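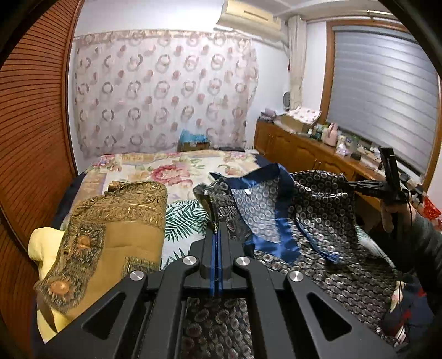
Prarau grippers in use over a bed with clothes and a folded brown blanket or shawl. Note the blue strips on the fingers and the screw heads on the black plates.

Prarau hand-held pair: setup, care and repair notes

This README goes with the Suvness bedroom folding recordings and covers the tools they were made with. If you only want to load the data, go straight to the loader notes in the docs folder. If you have a pair of these on your own bench, or you're wondering why the first batch of gripper widths looks a bit wobbly, read on!

Prarau is the name of the whole kit: 2 hand-held grippers, one camera on each, a small recorder that goes in a rucksack, and a charger. You hold one gripper in each hand and do ordinary household things with them, and the recordings are used to train the arms at Mahasneh. I've been looking after the pair since February and I'm still delighted by how much you can do with them. Shirt collars! Pillowcases! The first time you pick up a single sock by its hem you'll want to show someone.

What's on each gripper

The body is flat black plate with large triangular cutouts, which keep the weight down and give you somewhere to see through to whatever you're about to grab. On the face you look down at while working there are four round silver screw heads, a close pair near the top and one out on each arm. The close pair holds the finger guide. The outer ones hold the arms. They look identical but the inner pair are shorter, so please don't mix them up in the tray (I have, and the long ones rub on the guide rail and leave a horrible scratchy feel in the trigger).

The fingers are narrow and each one is lined with a blue strip. The strips are soft and grippy and they are the part that wears. Everything else on the tool has lasted very nicely.

Before a session

Charge the recorder fully. A full charge gives us about 90 minutes of recording, less if both cameras are on the high frame rate.

Wipe the lens of each camera with the dry cloth from the lid pocket. Look at the strips while you're there, too: fluff from blankets builds up along the lower edge.

Close each gripper fully, then open it fully, and watch the width reading on the recorder screen. It should come back to the same number at both ends. Do this slowly. If the closed reading isn't zero, run the zeroing routine (hold the recorder button until it beeps twice, close the fingers, let go of the button, wait for the long beep). Do both hands even if only one is off, as the recorder stores them together.

Check the two clocks agree. Tap the finger tips together in view of both cameras at the start of every recording, one good clear tap, and the sync script will find it. Leave a second of stillness on either side. People tend to rush this and then we're lining things up by eye at half past six in the evening.

Looking after the strips

Fabric work is surprisingly hard on them. Quilts and satin linings are fine, but anything with a rough weave polishes the surface until thin cloth starts to slide. You'll notice it first with a single layer: the fingers close, you lift, and the corner stays where it was.

Clean them with a damp cloth and a drop of washing-up liquid, rinse, and leave them to dry in the open. No alcohol wipes. They make the strip feel wonderful for a day and then it goes hard along the edges.

Turn each strip end for end when the tip starts to look shiny, and replace it once both ends have gone. We've changed strips 19 times so far across both grippers, and I log each change in strips.csv with the hand, the finger and the last recording made on the old one. That column is worth having if you're training on grip width, as a fresh strip is a hair thicker than a tired one. Always zero again after a change.

Spares come from Nornutska in flat sheets. Cut them with a sharp blade against the steel template in the case, peel the backing, and lay them from the tip downwards, pressing as you go. A bubble in the middle can be worked out with a thumb. A bubble at the tip means starting again with a new piece, I'm afraid.

If the trigger feels sticky

Nine times in ten it's lint in the finger guide. Undo the inner pair of screws, lift the guide cover straight up, and pull the lint out with tweezers. Don't blow into it, the lint only goes further back. A tiny smear of dry grease on the rail, cover back on, screws finger tight and then a quarter turn more. Open and close the fingers ten or so times and it should be running like new. Such a satisfying little job.

If it's still sticky, check for the long-screw mix-up mentioned above.

If the width reading jumps

This was our big one, and it explains the wobble in the early recordings. The reading would be perfectly smooth and then leap by several millimetres when the wrist was turned. Katherine Bermúdez found it: the sensor lead inside the handle was a touch too short and pulled on its connector. She made up a longer lead with a loop in it and the fault hasn't come back on either hand. Her wiring drawing is in the repair folder as lead_v2, and if you have an older pair, it's well worth the hour.

Recordings made before the new lead carry the flag width_unsure. The video and the sync taps are good, so do use them, but leave the width channel alone or smooth it heavily. We haven't tried to repair those values.

Packing up

Fingers closed, lens caps on, recorder off before you unplug anything. The grippers go in the case face up, with the handles towards the hinge. Put the cap back on the dry grease.

Known niggles, still open

The left camera lead comes loose if you reach up to a high shelf. Tape helps.

The recorder's beep is very quiet, and next to a boiling kettle you won't hear it. Watch the light.

Outer screws loosen slowly over long sessions. I nip them up at the same time as the strip check. Thread lock is on the list to try, on one gripper first so we can compare.

If you fix any of these, please send it in with a note of which hand you tried it on. I'd love to add it.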